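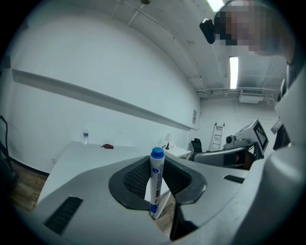 *White table, blue-capped marker. Stadus Hall, main room.*

## Walk-round, 08/06/2023

Did the fire and general safety round on my own this time, so the comments are longer than usual — sorry, Nidia, you did ask for "more than ticks".

- [x] **Front doors.** Both leaves open fully and the push bar moves freely. The left one squeaks, but it squeaked in February too.
- [x] **Extinguisher by the kitchen.** Pin in, needle in the green, tag number 2352. Somebody had hung a tea towel on it. I've moved the tea towel.
- [ ] **Extinguisher in the back corridor.** Tag 914. Needle's fine but the bracket is loose and I could wobble it with one finger. Needs longer screws, and I've only got short ones.
- [x] **Emergency lights.** Held the test key in for each and they all came on. The one over the Lunow Street exit took a moment to wake up, so I'd like to look at it again next time.
- [ ] **Side exit.** Opens, but there's a stack of folded chairs far too close to it (again!). I shifted them to the store and put the sign back up.

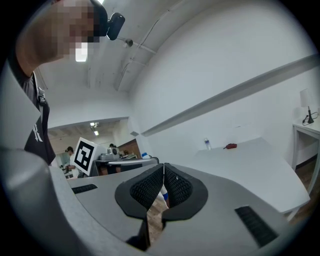

Keith Paewai wrote back that the chairs will keep turning up by that exit until the store gets a proper rack, and that he'd sooner pay for the rack than move 19 chairs every week.

Fair enough, I'm with him on that. I'll ring Szilágyi for a price.

- [x] **First aid box.** Plasters restocked, eyewash in date. Burn gel is down to one sachet, so it's on the list.
- [x] **Kitchen.** Fire blanket in its pouch, and the Luvero urn's flex looks sound now it's been replaced. Fridge reading 9 when I opened it, which is too warm — I've turned the dial down and stuck a note on the door.
- [ ] **Outside steps.** Grip strip lifting on the bottom one. Taped for now, wants doing properly before the evening classes start.
- [x] **Alarm panel.** No faults showing, log book signed.

Bracket and grip strip first, please. Keys are back on the hook.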